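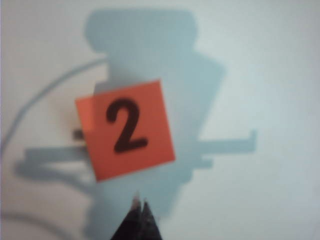 ## Part 2: Getting the scoreboard ready before kickoff

I've set up the Prodari board at Zikcombe more times than I can remember, so I'll give you the order I do it in. Have the control box in the shade if you can!

1. Plug the board in at the wall before you touch the control box.
2. Hold the green button until the colon starts flashing.
3. Key in the club code, 3817, and press Enter.
4. Pick "Rugby union" from the sport menu (league sits right above it, and yes, I've run a whole first half on the wrong one).

**Note:** If the board asks for a team colour, skip it. You can do that later.

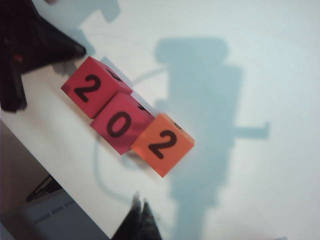 5. Type the home name first, then the visitors. Long names get chopped, so Steinarsdóttir Park goes in as STEIN PK.
6. Set the half to 40 minutes and the clock to count up. Severino Urquijo likes it counting down when he refs, so ask him first.

**Caution:** Don't pull the plug to clear a wrong score. You'll lose the clock as well. Hit Undo instead, once for each entry.

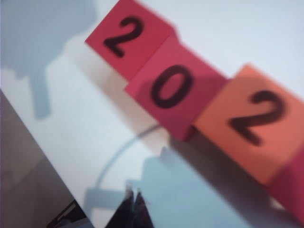

Next comes the digit test, and please don't skip it on a cold morning. Press Test and the board runs through its panels from left to right. Each digit has a panel to itself, the same way the foam cubes carry one number to a face, so a 2 can light up perfectly while the 0 beside it stays dark. If a panel stays dark, push its ribbon cable in firmly and press Test again.

7. Press Ready, and leave the clock at zero until the whistle goes.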